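We use cookies to remember your settings. Accept / Manage

Stangate bench notebook
12/04/2022
Teleop demos, steamer task. Me on the leader arm, Refilwe Le Roux on the keyboard and resets.

Picked up where the last batch stopped, at demo 281. Same task: come in over the checkered cloth, open gripper, close on the lid, lift, set it down on the cloth to the left. Target for the session was 100 good ones. Got 64 before the leader arm started drifting at the elbow, so we quit there.

First 12 are marked bad. I had the follower gain left over from the Cloutier test and the arm lagged my hand enough that I was overshooting and coming back. You can see it in the joint plots. Do not train on those. Refilwe moved them to the reject folder and kept the raw files.

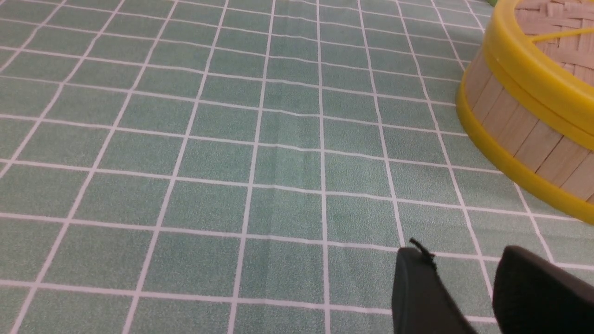

Approach speed matters more than I thought. When I come in fast I stop and hunt for the lid at the end, and the last policy copied the hunting. From demo 30 on I tried one slow move from the start pose with no pause. It feels wrong on the leader but the traces are much smoother. Refilwe did 2 sets the same way and hers look like mine, so it can be taught.

Wrist view is tight. If I rotate the wrist early the lid goes out of view until the last part of the reach. Going to hold wrist rotation until the fingers are above the rim, then turn. Try this next session before changing the mount.

Reset positions: we were putting the steamer back in nearly the same spot every time out of habit. Refilwe started using the grid on the cloth and calling a square before each reset. Keep doing that and write the square in the log.

Sivex recorder dropped the gripper channel once, demo 41. Restarted it, fine after. Third time since June. Sibusiso Mabuza has the ticket.

To do:
- recalibrate leader elbow
- finish the remaining 36
- check timestamps, wrist camera against joints
- ask Sibusiso if the old hand-guided demos can go in the same training set or need their own label

Stangate workshop notes | Contact | Back to top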